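From: Edeltraud Baumgart
To: Oltgate Listeners list
Subject: Re: Gresomel files skipping chapters in Notel

Eun-seong Ham wrote:

> I bought the Gresomel biography in April and moved it to my phone
> with Notel. It plays fine up to chapter 12, then jumps to 14. The
> book is 917 minutes long according to the store page and Notel shows
> the same total, so I think the audio is all there. Has anyone fixed
> this without downloading the whole thing again? My connection is slow.
> Also, is the reader any good past the first part? I find him flat.

Eun-seong,

I had the same jump on a different title. In my case the audio was complete and the chapter list was wrong. If your total matches the store page, I would expect the same thing. You can check by opening chapter 12 and letting it run past the end with chapter skipping turned off.

What worked for me, in this order:

1. Close the book in Notel and write down your position. The rebuild erases bookmarks, and I lost 30 of them the first time.

2. Go to Settings, then Library, and set the skip interval to 60 seconds. The default is too short for hunting through a long file.

3. Delete the small index file that sits next to the audio. Leave the audio itself alone. Mine was 140 KB, so you can't confuse the two. 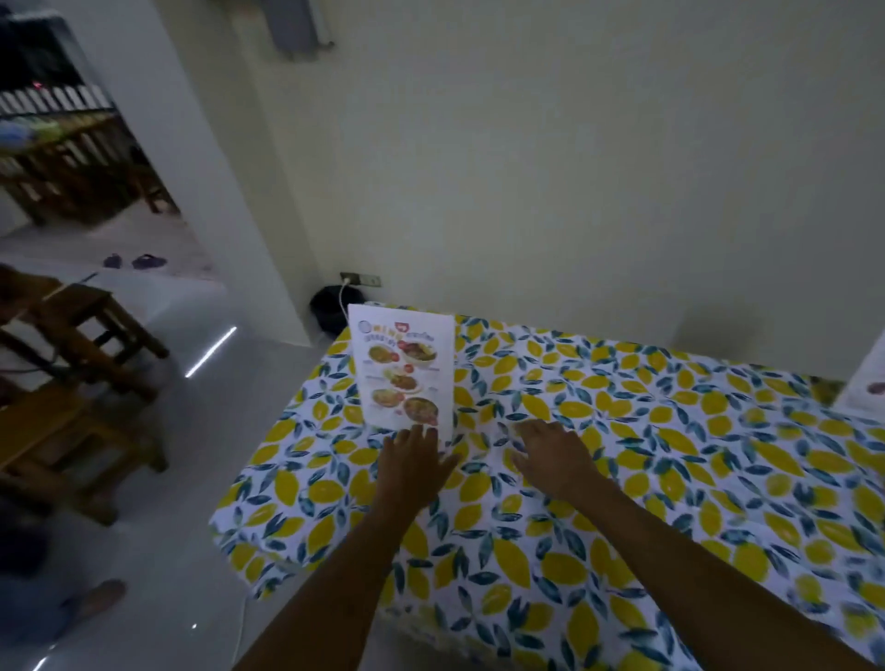 4. Open the book again and wait. Notel builds a new chapter list. On my old phone it took the length of a lunch — a newer one should be faster.

5. Jump to your old position and add your bookmarks back by hand.

If chapter 13 is still missing after that, try playing the file in Ra. It ignores the chapter list and treats the book as one long track.

As for the reader, he improves once he gets to the touring years. The childhood chapters are slow going, and I listened to most of them at a higher speed. The letters near the end are read by a second voice, a woman, and I liked her much better.

Edeltraud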